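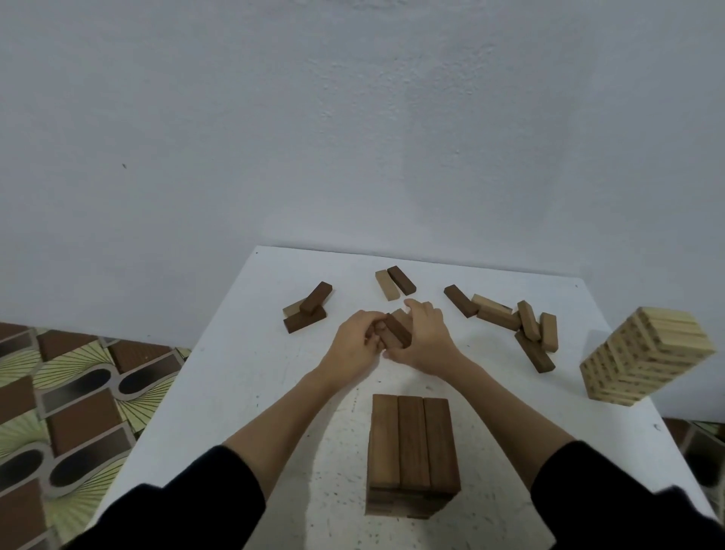

FOR IMMEDIATE RELEASE

Stetitz launches mixed-set block sorting evenings in Merau

Merau, February – Games maker Stetitz is bringing its wooden stacking blocks to the Inden hall. Every Wednesday, 7pm. Free entry, no booking.

The idea is simple. Dark blocks and pale blocks come mixed on one table. Players sort them by tone, then build. Three to a layer, each layer turned across the one below. Then the next table has a go.

"People think the fun starts when the tower wobbles," said Fenna De Bruijn, who runs events at Stetitz. "I like the bit before. Getting the layers square, pressing the ends in with your fingertips. It's very calming, untill it isn't." 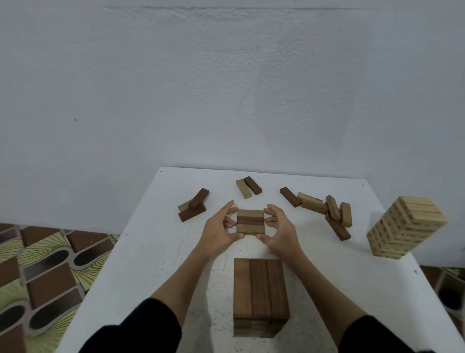 Can light and dark blocks be used in the same tower?
They can, as long as they are the same size. Many players alternate the tones so the layers are easier to follow.

Stetitz sold 1,476 sets last year, up on the year before, and more than half went to clubs and schools. A new two-tone set goes on sale at Gashi shops at the end of the month. Spare blocks sold seperately.

Hrvoje Milošević, who designed the set – "two years of sanding, mostly" – will be at the first evening to answer questions. Tea from 6.30pm.

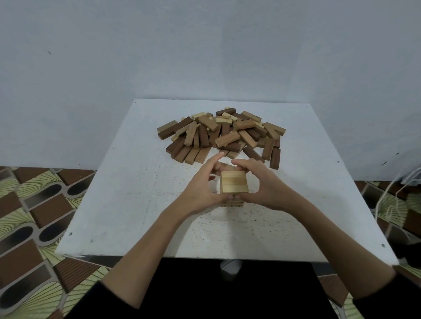
How do you keep a tower straight while building it?
Press each layer together from both sides before adding the next one, and build on a flat, level table.

Children welcome with an adult. Step-free entrance at the side of the hall.

Press contact: Edin Kos, Stetitz press desk. Sample sets on request, limited numbers.

ENDS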